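Search the archive Advanced Go

Wanyama list: small cells and their keepers

Re: Merero, arms no longer agree about where the middle is
2018-01-08, Ashton Cosgrove
6 min read

Neema Makokha wrote:

> Hello all,
>
> We took over a two-arm cell in June, same layout as the one Ashton
> looks after, and it came with a binder. The binder has a very nice
> cover. Inside are a wiring diagram for some other machine and a
> lunch menu.
>
> Our trouble is the handover. Each arm is fine by itself. It picks,
> it places, it goes home. Ask one to pass something to the other and
> they meet slightly off, one set of fingers a bit high, and the part
> gets twisted as the second gripper closes. Every so often we get
> fault 849 and everything stops.
>
> Brian Mushi has re-taught the meeting point three times. It's good
> for a day or two, then it wanders. He would now like to put a shim
> under the right base. I have hidden the shims.
>
> What order do you check things in? And how often do you change
> fingers? Ours look all right to me but I don't know what tired
> ones look like.
>
> Neema

Neema,

Keep the shims hidden. If Brian finds them, hide the wrenches.

I've had Merero long enough to have made the same mistake from both sides, so what follows is the order I use now. Thanasis Karras does it in a different order and gets the same answer faster, but he doesn't write things down and so you are stuck with me.

First, stop re-teaching. A taught point that's good for a day or two and then wanders was probably never the trouble. Something between the base and the fingertip is moving, and every time you teach over the top of it you bake today's error into the program. I had a point called MEET. Then I had MEET_NEW, MEET_NEW2 and MEET_USE_THIS. You can guess which one the program was calling. Save the oldest one you trust, delete the rest, and leave it alone until the hardware has been looked at.

Start at the bottom. Power off, lockout on, arms down in the rest position. Go over the base bolts where the black plates sit on the rail. I use the torque in the arm maker's sheet, and if you don't have the sheet, ask them for it before you touch anything. Floven sent me mine in a day, which surprised everyone including, I think, Floven. Mark each bolt head with a paint pen once it's done. Next time you can check the whole set by looking, and if a line has moved you have your culprit and can go home early.

Then the elbows. Take hold of the link above the elbow, brakes on, and rock it gently. You want nothing. If you feel a click, write down which arm and stop there, that's a joint job and no amount of fiddling at the wrist will cure it. Mine have never clicked. I say that every time and then go and rock them again.

Wrists and grippers come next, and I'd put money on yours being here. I run one arm in slowly toward the other with its wrist camera up and look at the opposite gripper from as many angles as I can get without standing on anything.

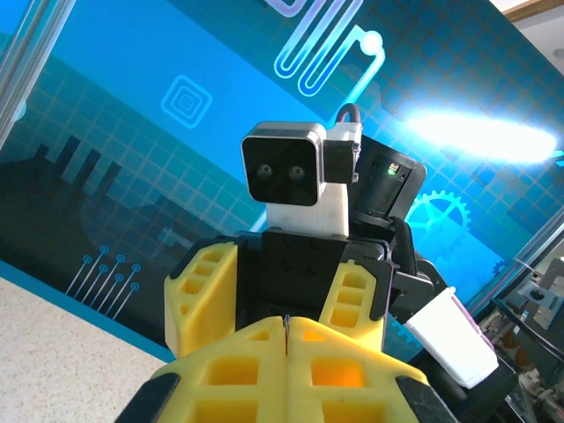

The gripper mounting screws back out before anything else on my cell does. They don't fall out. They back out just far enough for the whole gripper to rock, and the rock goes whichever way the last load pulled it, so one handover is high and the next is low and you spend an afternoon blaming software. Take them out one at a time, clean the threads, a small drop of medium threadlocker, back in crosswise. Do both arms on the same day even if only one is loose. I once did only the left and had a lovely solid left arm arriving exactly on time to meet a right arm that wasn't there.

While you're at it, put a hand on the camera bracket. If that has shifted, your arm is being perfectly obedient to a picture taken from somewhere else. After any bracket move I redo the camera calibration in Zisine, all of it, no skipping the corners. Valdis Siliņa skips the corners and then writes to the list.

Cables. I know. Nobody wants to hear about cables. But a cable that is tight at full reach is a spring, and it pulls the wrist over by a hair just when you'd like it to sit still. The test is cheap: send both arms to the meeting point at low speed, hold them there, and see whether anything has gone straight that ought to be curved. I want slack over the top joint and slack again at the elbow, and I leave 40 mm more than looks tidy. A visitor once told me my cell looked scruffy. The visitor's cell was down.

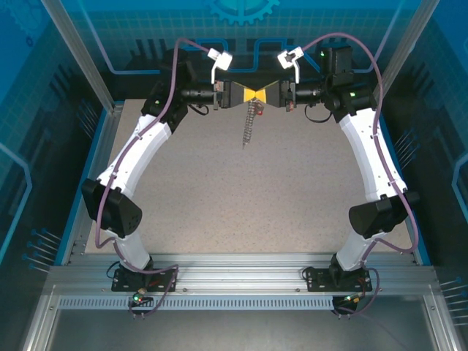 Merero at the meeting point, fingertips together, with the purple cables left in their wide arches.

Get it to that pose and leave it there while you check. I look along the fingers from the front and then from one side. If the tips line up from the front but one is ahead of the other from the side, it's usually the wrist angle, and you can correct that at the wrist. If they're off in both directions, go back to the gripper screws and be honest about whether you did all of them. (I hadn't.)

Then do it once more with the arms coming in from somewhere else. A pose that's right from one approach and wrong from another is telling you about play in a joint, and it's good to know that before you've spent the evening on the fingers.

Now fault 849. On our controller, which I'm assuming is yours too since the number matches, it means the second gripper wanted to close and the position it reached wasn't one it was expecting. People read it as "gripper broken." It's closer to "there is something odd in my hand." Look at how the part is sitting before you look at the gripper. Don't widen the tolerance to make it go away. I did, and for a week Merero reported perfect handovers of nothing at all, with great confidence.

As for how to test, please stop using a block. Blocks forgive everything. Use something annoying.

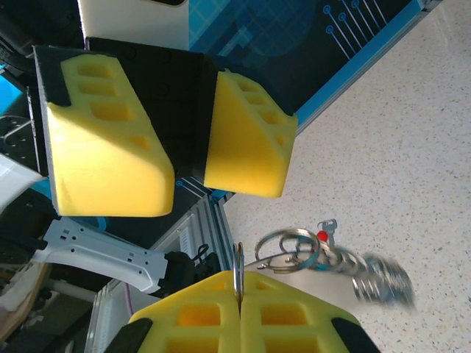

Handover tests need a part that shows you the error, and anything rigid and square will hide it by sliding into line as the second gripper closes. I settled on a bunch of keyring hardware for this. The fingers pinch the thin split ring right at the seam, and everything else hangs off that: a bigger ring, a small key with a bit of red at the head, a coiled piece trailing after it. If the grip is off center the whole lot leans, and you can tell from across the room. It also swings, so put a pause in before the second arm comes for it. I use 2 seconds. Without the pause I was mostly testing my luck. Let it hang, let it settle, then bring the other gripper in slowly, and watch the ring and ignore the dangly end, however much it wants your attention.

I run 50 passes of that after any mechanical work, left to right and back again. One drop and I look at it. A second drop in the same place and I start over from the base bolts, muttering.

On fingers, since you asked. Change them on feel and on the gap. With the gripper closed and empty, the two should meet along the full length of the seam. If they touch at the tip and you can get a slip of paper in further back, or the other way round, they've taken a set and they're done. Press the walls between the pockets too. On a tired finger one wall gives more than its neighbors, and that's the one that will fold over on a thin part. Looks tell you very little. Mine were a cheerful yellow right up to the day they let go of everything.

Change them in pairs, all four if you can stand the expense, and put the date on the back where it's hidden by the mount. Wipe them with a damp cloth and nothing stronger. I tried solvent on one old set and they were never so clean or so slippery. After new fingers go on, rerun the gripper zero on both sides before you run any program at all. Forgetting that gets you 849 on the first cycle, and then you'll write to me and I'll ask whether you did the zero, and there'll be a silence.

The schedule, such as it is: paint marks and cables whenever I walk past with a coffee, screws and finger gap monthly, the full round with the calibration twice a year or after a bump. "After a bump" includes bumps that people say were very light.

If you get through all of it and the meeting point still wanders, send me the taught positions for both arms from a good day and a bad one, with the joint angles as well. I can usually see which joint has the difference in it. Don't round them first. Brian rounds things, doesn't he? I can tell from the shim.

And if anyone on the list has the binder for a two-arm cell, Neema has one for some other machine and would swap. I'd like the lunch menu.

Ashton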